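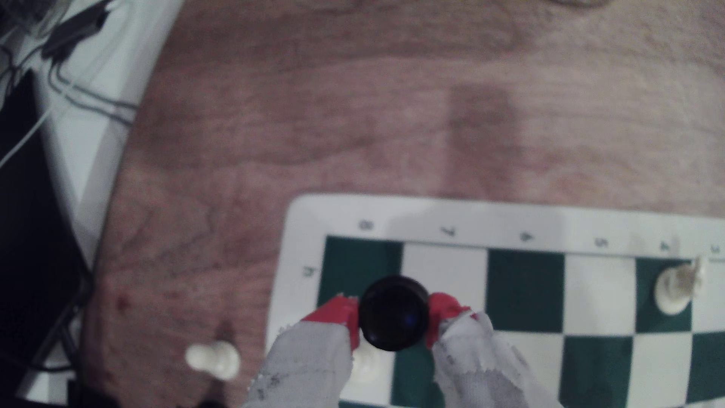
DIRSTEAD, 10 February 2020 — Negotiators for Dirstead and Foltilau have initialled a draft customs protocol that would remove duties on 167 of the 222 tariff lines now in dispute, the Dirstead trade office said.

Duties on a further 38 lines, mainly processed dairy and sawn timber, would be phased out in equal annual steps. The remaining lines stay at current rates pending review.

The text also changes the rules of origin. Goods would qualify for the lower rate if non-party content does not exceed 10 per cent of declared value, a threshold Foltilau had resisted until the December round.

"The schedules are settled. The safeguard clause is not," said chief negotiator Shona Whitelaw. Her counterpart, Vasilis Trajkovski, said his side still wanted a shorter notice period before temporary duties could be reimposed.

Freight operator Roteo said it would need revised commodity codes before it could update its declaration software. Both legislatures must ratify the protocol — neither has set a date for debate.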